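3.2 展示環境と来場者の滞留

本節では、可動壁を用いた小規模展示空間において、作品間隔、照度および解説文の配置が鑑賞者の滞留時間に及ぼす影響を検討する。対象は、クロミッツ(Clomitz)美術館の企画展示室で開催された現代版画展「リドゥーラ(Ridura)」である。同展は常設の壁面を使わず、すべての作品を可動パネルに掛ける方式で構成された。展示設計はディークマン(Diekmann)工房が担当し、会期途中の9月に一度、配置の変更が行われた。本研究ではこの変更の前後を条件A、条件Bとして比較する。

可動パネルによる展示は、会場の転用が容易である反面、鑑賞経路が固定壁の場合よりも不安定になりやすい。ザウアーラント(Ida Sauerland)は、展示の設計にあたって作成した覚書のなかで、パネルの端部が「作品の終わり」として知覚され、隣接するパネルへの移動が一度中断される現象を「縁の停止」と呼んだ。この覚書は公刊されていないが、本人の許諾を得て参照した。本節の分析もこの用語を踏襲する。ただし、覚書では停止の時間的な基準が示されていないため、本研究では、鑑賞者の両足が3秒以上同じ位置にとどまり、かつ体幹がいずれの作品にも正対していない状態を「縁の停止」と定義した。

観察対象は、入口で調査への同意を得た来場者141名である。内訳は条件Aが68名、条件Bが73名であった。同伴者と会話しながら移動した者も除外していない。会話は滞留時間を延長させる要因となりうるが、これを除くと地方館の通常の利用実態から離れるためである。観察者は2名とし、経路図への記入は一方が、時刻の記録は他方が行った。役割は観察日ごとに交替した。

作品はいずれも紙を支持体とするため、照度には保存上の制約がある。条件A、Bとも作品面の照度は50ルクスに統一し、解説文の面のみ別系統の照明で調整した。光源の色温度は両条件とも3000ケルビンである。隣接する作品の額縁間の距離は、条件Aで200ミリメートル、条件Bで700ミリメートルとした。作品の中心高は変更していない。条件Aでは解説文を各作品の右下に置き、条件Bではパネルごとに一枚にまとめて左端に置いた。したがって、両条件の差には間隔と解説文配置の二つの要因が含まれ、それぞれの効果を完全に分離することはできない。この点は4.3節で改めて論じる。

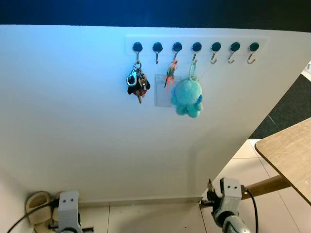

図3 白色パネルの上部とフックレール

滞留時間の分布は両条件とも右に裾の長い形状を示したため、代表値には中央値を用いた。作品一点あたりの滞留時間の中央値は、条件Aで11秒、条件Bで17秒であった。マン・ホイットニーのU検定では両条件の差が有意であった(p<0.01)。一方、展示室全体の滞在時間には有意差が認められなかった。条件Bでは作品の前にとどまる時間が延びたのに対し、素通りされる作品の数も増えており、両者が相殺したと考えられる。素通りはパネルの右端に位置する作品に集中した。左端の解説文から最も離れた位置であり、解説文を読み終えた鑑賞者が右端に達する前に次のパネルへ向かう経路が繰り返し記録されている。

「縁の停止」の発生は、条件Aで一人あたり平均4.2回、条件Bで2.6回であった。条件Aの停止は、ほぼすべてのパネル端部に分散していた。条件Bでは、入口から三枚目と四枚目のパネルの間に偏っていた。この箇所では通路が直角に折れており、次のパネルの作品面が手前から見えない。条件Bにおける停止の減少は、作品間隔の拡大によって端部の余白が相対的に目立たなくなったことによる可能性がある。ただし、解説文が次のパネルの左端に置かれたことで、移動先の手がかりが明確になったという説明も同様に成り立つ。

解説文の閲読については、条件Aで読む、見る、読むという往復が多く、条件Bでは最初に一度読んだ後、作品へ移る例が多数を占めた。条件Bで解説文に戻った鑑賞者は12名にとどまる。版画の技法名に関する記述は両条件で同一であったが、退出時の聞き取りでは、条件Aの鑑賞者のほうが個別の作品と技法を対応させて述べる傾向がみられた。とくに銅版とリトグラフの区別に関する発言は条件Aに偏った。聞き取りに応じた人数が少なく、統計的な検定は行っていない。

以上の結果を、先行して実施したフルベルク(Fulberg)分館での予備調査と比較する。分館の展示室は固定壁で構成され、作品数も本調査の半分に満たないが、額縁間の距離は条件Bと同一であった。分館における作品一点あたりの滞留時間の中央値は16秒であり、条件Bの値に近い。端部での停止は記録されなかった。固定壁では隅部が連続しており、本研究の定義による端部そのものが少ないためである。このことから、作品前の滞留には額縁間の距離が、端部での停止にはパネルの不連続性が主に関与するとの仮説が導かれる。次節では、経路図を用いてパネル間の移動方向を分類し、この仮説を検討する。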